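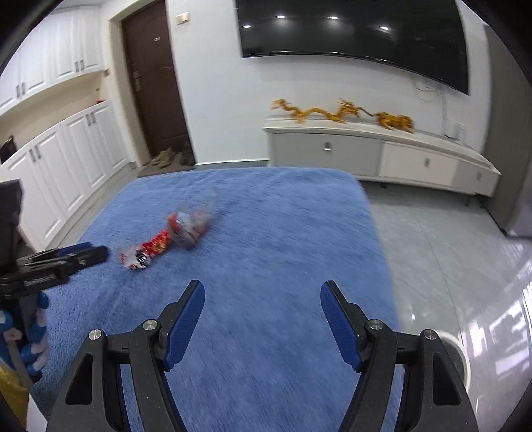
Shag rug

A shag rug, also called a shaggy or long-pile rug, is a floor covering whose tufts are long enough to lean over and lie against one another. It is sold for bedrooms, living rooms and children's rooms, usually as a rectangular mat laid over a hard floor such as tile, stone or board. Makers describe it as warm, soft and easy to live with. The first two claims are fair on the whole. The third has been disputed for as long as the rugs have been on sale.

Definition

There is no agreed length at which a pile becomes a shag. Shops use the word freely, and a rug described as shaggy in one catalogue may be listed as "deep pile" or "plush" in the next. The household writer Youssra Shehata has argued that the only useful test is whether a small object dropped on the rug sits on top of it or goes in. By her reckoning a good many rugs sold as shag are nothing of the kind.

The term says nothing about the fibre. Wool, cotton, polyester and polypropylene are all used, and a buyer who cannot find the label will have trouble telling some of them apart by touch, whatever the salesman says.

Construction

Most modern shag rugs are tufted by machine. Yarn is pushed through a backing cloth and glued, and a second cloth may be added to hide the glue. Woven and hand-knotted versions exist and cost more. Whether they last longer in an ordinary home is often stated and seldom shown – much depends on how the rug is used and on who is doing the hoovering.

Tufted rugs shed in their early weeks. Sellers tend to say this stops quickly. Owners' accounts differ, and a cheap rug with thin glue may go on shedding for as long as it is kept.

Colour and appearance

Plain colours are the rule, as a pattern blurs when the pile is long. Blue, grey and cream are common choices. Because the tufts fall in different directions, a single dye can look like several shades, and footprints or the track of a vacuum cleaner will show until the pile is brushed. Some people like this. Others return the rug.

The claim that a dark or mid-blue pile "hides dirt" should be treated with care. It hides dust of a similar shade. It does very little for a sweet wrapper or a crisp packet, and pale crumbs show up on it well enough.

Litter and tidying

Long pile is awkward to tidy. Crumpled snack packaging is the usual nuisance in a family room: light, springy and creased, it rests on the tufts and is easily trodden down. Clear plastic is worse than printed plastic, as the colour of the rug comes through it. Crumbs from either fall to the backing and stay there.

The common advice is to pick up packets and toys by hand before any cleaning is done, then shake the rug out of doors if it can be lifted. A vacuum cleaner with a turning brush may wind up the longer tufts, and many makers ask for plain suction. Rakes sold for the purpose do raise flattened pile, though a wide-toothed comb or the fingers will manage the same on a small mat.

The Okisbridge trial

A frequently repeated claim holds that shag rugs trap dust and so keep the air of a room cleaner. It is often traced to a trial run in the town of Okisbridge by the rug seller Sodunden, in which 122 households were asked for their views after living with a rug for 6 weeks. Nearly all thought their rooms fresher. The rugs had been given to them free. No air was tested, and there was no group without a rug.

Gumaro Nava, reviewing the trial for the trade newsletter Belkadi, called it "a survey of people who had been given a present". Dust held in a pile may well be out of the air for the time being, he wrote, but it is also still in the room, and walking over it puts some of it back. Sodunden dropped the wording from its labels but kept it in its window displays.

Use on hard floors

On glossy tile a rug of any kind can slide. Shag rugs are fairly heavy for their size, and this is sometimes given as a reason not to buy an underlay. It is a poor reason: a small mat will still move under a running child, particularly at the corners. Rubber mesh is the usual remedy and should be cut a little smaller than the rug. Some cheaper rubber backings are said to mark pale floors, and lifting a corner now and then is sensible.

A rug that has been washed should be fully dry on both sides before it goes back on tile. The top of the pile can feel dry well before the backing does.

Washing

Small synthetic mats may be machine washable. Wool ones generally are not. Dotov, a maker of washable mats, gives a limit of 7 washes for its long-pile range, which sits oddly beside the word "everlasting" on the packet.

See also

Carpet
Flokati
Rug underlay
Vacuum cleaner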